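Support > Label Printers > Leltov Desktop > User Guide > Section 4

Search the guide
Enter a word or error code

4. Setting Up the Printer for File and Archive Labels

Last revision of this section: 30/08/2022

This section is for the person who will prepare the Leltov desktop label printer for work with file boxes, folders and binders. It is assumed that you already finished Section 3, so the printer is unpacked, the transport tape is removed and the power light becomes green when you press the button. If the light is orange, please go back to Section 3 and check the cover lock.

The Toko software must be installed on the computer before you connect the USB cable. If you have connected the cable first, remove it, install Toko, restart the computer, and connect again.

4.1 Which roll to use

The printer accepts two kinds of rolls for archive work.

Wide roll: 103 mm, for the front of boxes and for shelf ends. One roll has 200 labels.

Narrow roll: 27 mm, for the back of folders and binders. One roll has 370 labels.

Both rolls are white paper with permanent glue. There is also a removable version of the narrow roll, which has a green line printed on the backing paper. We recommend the removable version for folders that change their content every year. For boxes which go to long storage the permanent one is better, as the removable glue becomes weak in a dry room.

CAUTION: Do not use rolls made for shipping printers. The core is of the same size and they go in easily, but the gap between labels is different and the sensor will not find it. The printer will then feed paper without stopping until you open the cover.

4.2 Loading the roll

1. Turn off the printer and wait until the light is dark.
2. Press both side buttons together and lift the cover until it stays open by itself.
3. Take out the roll holder. It comes up straight, do not turn it.
4. Pull the right disc off the holder, put on the new roll, and push the disc back until it touches the roll. The disc should touch the roll but not press it.
5. Put the holder back in the printer with the labels coming from under the roll, and the printing side up.
6. Move the two gray paper guides to the edges of the backing paper.
7. Pull the paper out of the front slot, approximately the length of a finger.
8. Close the cover and press on both corners. You must hear two clicks.
9. Turn on the printer. It will feed one or two empty labels to find the gap. This is normal.

Note: If you hear only one click, open the cover and close it again. With one side open the print will be pale on that side, and many users believe that the print head is defective.

Note: Part-used rolls can be stored in the original bag. Fix the loose end with a small piece of paper tape. Do not use a rubber band, it leaves a mark in the labels below.

4.3 Telling the software about the roll

The printer cannot see which roll is inside. You must choose it every time that you change the width.

1. Open Toko and click Printer, then Media.
2. Choose "Archive wide" or "Archive narrow" in the list.
3. Click Test. A label with a thin border line will be printed.
4. Look if the border is complete on all four sides. If one side is missing, use the arrows in the Offset window to move the print, one step each time, and test again.
5. Click Save. If you close the window without Save, the offset goes back to zero.

The offset is saved separately for each width. So you do this work once for the wide roll and once for the narrow roll, and after that you only choose from the list.

4.4 Making your first template

A template is a label where some fields stay always the same and others are filled in by you. Before you make it, decide with your colleagues what must be on the label. It is much easier to discuss this now than after a full cabinet has been labeled.

The template "Box front" that comes with Toko has the following fields:

Department - short name or code
Content - up to two lines
Period - from and to
Box number - can count up automatically
Destroy after - can be left empty

1. Click File, New from template, and choose "Box front".
2. Click on the Department field and type the name of your department. In the right panel, mark "Keep this text".
3. Click on the Box number field and choose "Count up". Enter the first number.
4. If you don't use the Destroy after field, delete it. The other fields will not move. Drag the Content field down if you want to use the free place.
5. Save the template under your own name. Do not overwrite "Box front", you may want it again.

Example: Ghazala Awan in the records office at Cletton uses only Content, Period and Box number. She has written the department name as the first part of the box number, for example ACC followed by the number. In this way the number can be read from farther away, because it has the full width of the label.

Keep the text short. When a line is too long, Toko makes the letters smaller until the line fits, without asking you. You can stop this by removing the mark at "Fit text" in the right panel. The software will then show a red border when the text is too long, and you can shorten it by yourself.

4.5 Printing from a list

If you have many boxes, it is not necessary to type each label. Toko can read a spreadsheet.

1. Prepare the spreadsheet with one row for each label. The first row must have the names of the columns.
2. Save it and close it. Toko cannot read a file that is open in another program.
3. In Toko, open your template and click Data, Connect.
4. Choose the file, and drag each column name to the field where it belongs.
5. Use the Next and Back arrows to look at some labels on the screen. Look especially at dates, as a spreadsheet sometimes changes "May" and the year into a full date with a day that you have never typed.
6. Print the first label only. Check it.
7. Print the rest.

CAUTION: The print head becomes warm in long jobs. If you print over 200 labels in one job, the printer will make pauses. The light blinks green during a pause. Do not turn off the printer and do not open the cover - the job continues by itself.

If the roll is finished in the middle of a job, the light becomes orange. Load a new roll of the same width and press the button once. The last label before the stop is printed again, so please throw away one of the two, otherwise you will have a double number.

4.6 Putting labels on boxes

The glue reaches its full strength after one day. In the first minutes you can still lift the label and correct the position.

1. Wipe the place with a dry cloth. For plastic boxes use a cloth that is slightly damp, and let it dry.
2. Remove an old label completely. A new label on top of an old one will come off together with it.
3. Bend the backing paper at one corner and pull the backing away from the label, not the label away from the backing. If you pull the label it will curl.
4. Put down one short edge first, then smooth with the thumb to the other side.

Where you put the label depends on how the box will be stored. For a box that stands on a shelf, the narrow end that looks to the room is the correct place. For a box that is stored lying flat on an open surface, where people look down at it, the lid is more practical. Bernice Eshun, who tested this guide for us, puts one label on the lid and a second one on the end, with the same number, so the box can be moved from one place to the other later. For this use the Copies field and enter 2 before printing.

Do not put a label over the joint between lid and box. It will tear at the first opening.

4.7 Cleaning

Clean the print head each time that you finish a wide roll. Turn off the printer, open the cover and wait until the head is cool. Move the cleaning pen along the head from left to right, two or three times, and let it dry before you close. The pen is sold as a set with the Baldursdóttir cleaning card, which goes through the printer like paper and takes the dust from the roller. The card can be used on both sides.

Do not touch the head with a knife, a coin or a fingernail, also when there is glue on it. Glue is removed with the pen. It needs only patience.

4.8 Common problems

Print is pale on one side: the cover is closed on one side only. See 4.2, step 8.

White line through the whole text: dust on the print head. Clean as in 4.7. If the line stays after three cleanings, the head must be replaced.

Text begins too low and goes over to the next label: wrong roll is chosen in the software. See 4.3.

Label comes off the box: surface was dusty, or the removable roll was used on a rough carton. Print again on the permanent roll.

Box numbers jump: a print job was canceled. Toko counts canceled labels also. Correct the next number in the Box number field before you print again.

4.9 Keeping a reference list

Please keep one list of all box numbers that are already used, in a place where everybody who prints can open it. Add the number on the same day that the label is printed. Write also in which room the box stands, and if it is on a shelf or on top of a cabinet.

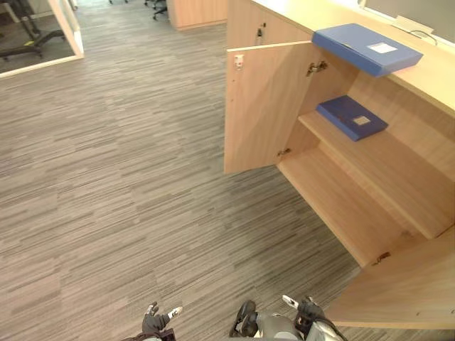 When a box is moved, change only the room in the list and leave the number as it is. A number that has been used once should not be given to another box, also when the first one is destroyed. In that case write the word "destroyed" in its row and continue with the next free number. How to export this list from Toko is explained in Section 5.

Contact support | Copyright Leltov | Back to top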